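Giltusia (task sequencer)

Giltusia is a task sequencing and logging package for robot arms that work at a shared table. It sits between the low-level arm controllers and a learned or scripted policy, and handles the timing of commands, the synchronization of camera streams, and the recording of each run. The package was written by Garnet Doucette at the Bélanger workshop as a replacement for an older set of shell scripts. It is most often used for sorting and packing tasks with household and garden items.

The name originally referred only to the scheduler. The recorder was a separate program called Selomby until the two code bases were merged. Some configuration keys still carry the old prefix, and files written by Selomby can be opened without conversion.

Architecture

Giltusia runs as 2 processes. The first is the scheduler, which receives target positions for each arm and each gripper, checks them against joint limits, and passes them to the controllers at a fixed rate. The second is the recorder, which subscribes to everything the scheduler sends and receives and writes it to disk together with the camera images. The processes share a ring buffer in memory. If the recorder falls behind, the scheduler keeps running and marks the gap in the log.

Commands are grouped into blocks. A block may belong to one arm or to both, and a block for both arms doesn't start until each arm reports that it is ready. Doucette's notes call this the gate. Collision checking between the arms is done once per block, on the swept volume of the planned motion, and again at each control step with a coarser model made of capsules.

Camera handling

Each camera is described by a short entry giving its mounting type, its parent link and its expected delay. Fixed cameras take the table as their parent. Wrist cameras take the last link of the arm, so that their position is computed from the joint readings at the time of exposure. A view over the whole table is treated as a third type, with its position either fixed or tracked.

The garden tool task uses all three types. 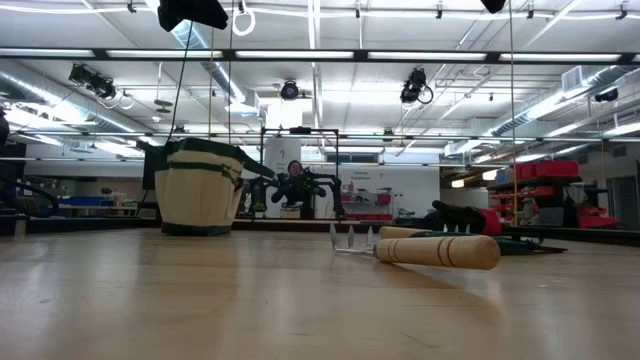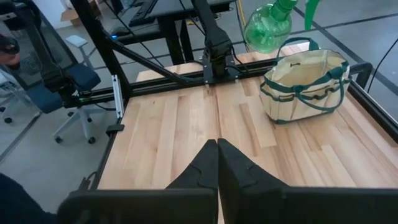
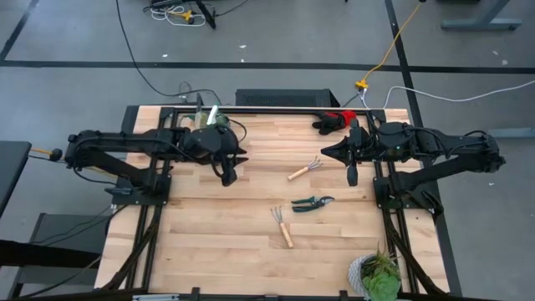

Hand cultivator, glove and canvas tool bag, fixed view: 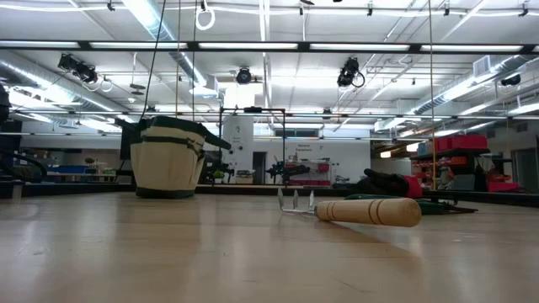 Images are matched to joint readings by timestamp, after the expected delay has been subtracted. The match is accepted if the two times differ by less than a set tolerance. Frames outside the tolerance are kept in the log but flagged, and the training export leaves them out by default. Early versions dropped such frames entirely – a choice that made some delay faults hard to trace.

Lens calibration is stored apart from the camera entry. A camera that is moved therefore needs a new pose but keeps its lens values.

Task files

A task file lists the objects, the goal condition and the allowed starting areas. Objects are named by class, and several items of one class may be present. The goal condition is a logical expression over simple relations such as inside, on and touching. For a packing task it usually requires every listed item to be inside the container, with both grippers open and clear of it.

Soft containers are a known difficulty. The relation "inside" was first defined by a rigid box around the container, which gave false results when a fabric side folded inward. The current version takes the rim as a closed curve and tests whether an object's center lies below it. Long handles that stick out above the rim are allowed, provided the center test is met.

Logs and export

The reference log set contains 2379 runs, of which 314 are marked as incomplete and 573 contain at least one operator correction. Corrections are stored as separate blocks, so they can be included or excluded at export. Log files are divided by run and indexed in a plain text table.

The export tool, named Over, writes fixed-length segments at a chosen rate. It resamples joint readings by linear interpolation and images by nearest neighbor. Gripper commands are never interpolated.

Limitations

Giltusia has no force control of its own and relies on the arm controllers for contact limits. The gate can stall if one arm loses its connection while the other is waiting – the timeout has to be set by hand and is off by default. Support for more than two arms was added to the scheduler in December but has not reached the collision checker.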